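阅读时间：约7分钟

开放日回顾：Tolldale实验车间的一个下午

三月，Tolldale实验车间办了今年的第一次开放日，主题是机械臂在小批量装配和分拣中的应用。我们编辑部去了2个人，从下午一点待到将近五点。这一期通讯把当天看到和听到的内容整理出来，供没能到场的会员参考。

车间在园区北侧，原来是一处纸箱仓库，去年秋天改造完毕，面积1210平方米。进门先登记，领访客牌和护目镜，长头发的要扎起来。开放日的名额是200人，分四批入场，每批由一名工程师带队。我们排在第三批，带队的是Vitalii Tkachenko，他在Weerasinghe公司做系统集成，这次演示用的控制程序由他和同事编写。

参观从来料区开始。Tkachenko先讲了车间的分工：Tolldale提供场地和电力，Weerasinghe负责设备集成，Dikex提供夹具和工作台，Akell做培训。四家合作的期限是两年，到期后再决定是否续签。来料区堆着会员企业送来的试验件，有塑料接头、铝制小盖板，也有木制教具。送件的企业不付场地费，但要派人全程跟着做试验，回去后交一份书面记录。现在排队等试验的企业不少，新报名的要等到夏天。

第二站是标定区。很多来访者对这一部分兴趣不大，但Tkachenko讲得最久。他说，客户现场出的问题，大半出在标定和工件摆放上，机械臂本身坏的情况很少。工作台换了位置，台脚垫了一块橡胶，或者有人擦台面时碰了一下定位件，坐标就对不上了。他们的做法是每天开工前走一遍标定程序，让工具末端依次去到几个已知点，记录偏差，超出允许值就重新标定。这个步骤用时不到十分钟，写在交接表的第一行，由当班的人签字。

有人问能不能完全靠视觉系统补偿，不做这一步。Tkachenko的回答是可以补偿一部分，但视觉系统自己也要标定，两套误差叠在一起，查起来更麻烦。他建议刚开始用机械臂的企业先把机械定位做好，再考虑加相机。也有人问标定点应该选几个、选在哪里。他说要看工作范围，常用的区域要覆盖到，远端和近端都要有，不要全部集中在台面中间。

第三站是主演示区。演示内容是让机械臂在一块木板上靠近不同形状、不同颜色的积木。之所以用积木，是因为形状差别大，观众站在围栏外也看得清楚，换一组任务只要重新摆一遍。末端装的是一根圆头细杆，没有装夹爪。Tkachenko介绍，这种工具适合做推移和触碰类的动作，结构简单，便于观察末端的实际位置，培训班的第一周也用它。

演示程序分为几段。第一段是空走，机械臂按设定路线在木板上方移动，速度调得很低，让观众看清轨迹。第二段是接近，末端降到靠近板面的高度，再朝指定的积木移动。第三段由观众指定目标，比如“绿色星形”或“蓝色三角”，操作员在终端上输入，机械臂再执行。我们这一批有位做玩具检验的会员连着报了三个目标，要求中间不停顿，操作员照做了。

围栏外的地面贴了黄线，观众不能越过。急停按钮有两处，一处在操作台上，一处在围栏入口。演示开始前，带队工程师当着大家的面按了一次急停，然后按流程复位。他说每一批都要做，哪怕上一批刚做过。

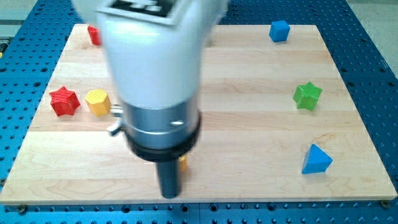 现场 · 主演示区

木板放在蓝色孔板工作台上，积木分散摆在板面两侧和远端，中间留出一条空的区域供工具活动。红色和绿色的星形块一左一右，隔着板面相对，离近处这一边最近的完整积木是蓝色三角块。工作台上的成排圆孔是很多会员问到的地方。Dikex的人解释说，孔位按固定间距加工，夹具可以直接锁在台面上，换产品时记下孔号，下次照着装就行。同型号的台面还可以拼接，拼接后要重新检查平面度。

演示结束后是问答，地点在二楼的培训室，由Akell的培训主管Nathalie Leclerc主持。几个问得比较多的问题摘录如下。

关于培训时间。基础班为期两周，第一周学安全操作、坐标系和手动示教，第二周学编写简单程序和处理常见报警。Leclerc说，没有编程经验的人也能跟上，但要保证每天都到，缺了坐标系那一课，后面会很吃力。每家企业最好派一名设备维护人员和一名一线操作人员一起来。

关于费用。基础班每人1590元，含教材和午餐，不含住宿。会员企业的第二名学员有折扣，具体比例以报名时的通知为准。

关于岗位。有会员问，上了机械臂以后原来的分拣工怎么安排。Leclerc没有给统一的答案。她说学员里有不少人原来就是分拣工，回去以后负责上料、换型和日常检查，也有企业只把机械臂用在夜班。她建议企业在采购之前就和班组谈清楚，不要等设备到了再谈。

关于选型。负载和臂展留多少余量，要把末端工具和线缆的重量算进去，这一点常被忽略。Tkachenko补充说，试验件送来时请附上重量、外形尺寸和允许的表面划痕等级，缺这些数据的，来料区会先退回去补。

问答之后有半小时自由参观，可以上手试示教器。车间准备了一台断开末端工具的小型机械臂，限低速，旁边有工程师看着。排队的人较多，每人只能试几分钟。我们试的是手动移动单个关节，松开使能键后机械臂随即停下。示教器的中文界面已经装好，个别报警信息还是英文，工程师说下一次更新会补上。

也记几条不足。来料区噪声偏大，站在队伍后面听不清讲解，建议下次配耳机。第三批和第四批交接时，入口堵了一阵。停车位不够，开车来的会员有几位停到了园区外面，走过来要一刻钟。这些意见已经转给Tolldale方面。

下一次开放日的时间还没有定，内容初步安排为带夹爪的抓取和装箱。想送试验件的会员，可以先向本会秘书处索取登记表，填好后连同工件图纸一并交回。参加过本次开放日的会员如果需要Tkachenko的讲解提纲，也请和秘书处联系，提纲目前只有纸质版。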